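Search stories Enter keywords Go

The Kurnport Rules

I wrote the rules in April, on the back of a freight docket, and by June I was the only person at Genent who still thought they were any good.

There were 12 of them. Rule one said the pusher moves pieces toward the gap and never along the rails. Rule two said no hands over the board while the arm is live. Rule three was about tea, and I stand by it (you weren't there for the tea). We called the arm Sisay, after the boat my gran grew up on, and Sisay had a green T on the end of it and all the patience I'd been born without.
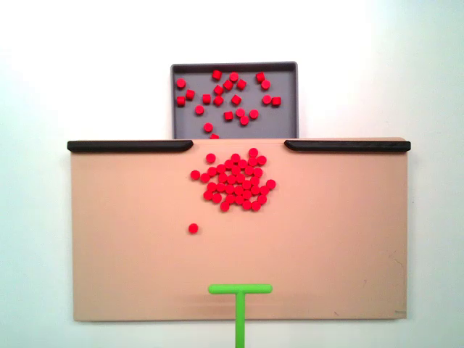
My favourite was rule five. No stragglers. If a red piece gets away from the pile, you bring it home before you push anything else, and you write down that you did. The auditors from Bovosov hated it! They'd come over 700 kilometres to tell me it was a feeling dressed up as a procedure. "What's the hazard?" they kept asking, and I kept saying that a piece left behind is a piece you've stopped watching, and they kept typing.

So we argued it out in the lab, me and the two of them, with the harbour going grey outside. They wanted a proper standard, the kind with clause numbers. I wanted somebody to look at the board before they touched the start key. By tea time (see rule three) we'd got it down to this, in my handwriting, with their corrections:

1. Clear the reach of the arm and say so out loud.

2. Find every piece on the board, the loners first, and log them before the pusher moves. 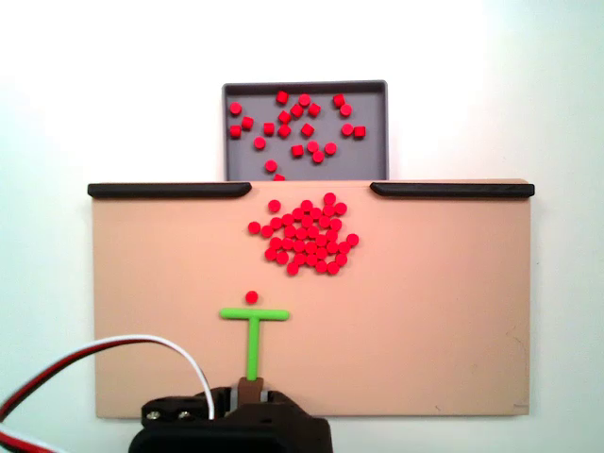 3. Push in short strokes, and stop after each one to look.

4. Leave the tray where it is until the arm is parked.

I read it over and felt a bit sick, to be truthful. Mine had jokes in it. But the loners were still there in step two - they'd kept them, and neither of them said a word about it.

They signed the sheet and dated it 11th June, and I taped it up by the door. 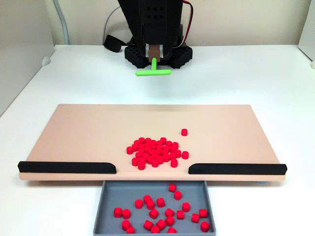 Sisay at the board, Kurnport.

I went back for my coat after they'd gone and ended up standing at the bench for 10 minutes, looking for loners. Then I said "clear" out loud to the empty doorway and reached for the start key.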